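Gray speckled carpet, day one of getting the Brullside room back in shape. Thread.
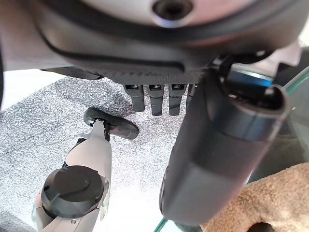
Bontu Admasu asked whether carpet like that ever looks clean, or just hides things until you move the furniture. Fair question. It hides things. I have found 21 staples in it so far.

2/ The salt-and-pepper fleck is why we picked it – crumbs and gray dust don't show from standing height. Get down on your knees and they do.

3/ Method: vacuum slowly in one direction, then again across it. Two passes. Most people do one fast one and stop.

4/ For spots I use cold water and a white cloth. Blot, don't rub. Colored cloths can bleed, and I learned that in April.

5/ Bethel Wako swears by the Stomix powder. I tried it along the back wall. It smells fine and takes forever to vacuum out.

6/ Quote to replace the whole floor was 3,000. Spare tiles from Troretti would be 200 for a box. Going with the box.

7/ Chair mats go down next, then the desks come back in. Will post how the coffee stain by the door does.

Recent posts
Desk legs and felt pads
Beyene shelving, one year in
What to do with old cable covers
Washing window blinds in the tub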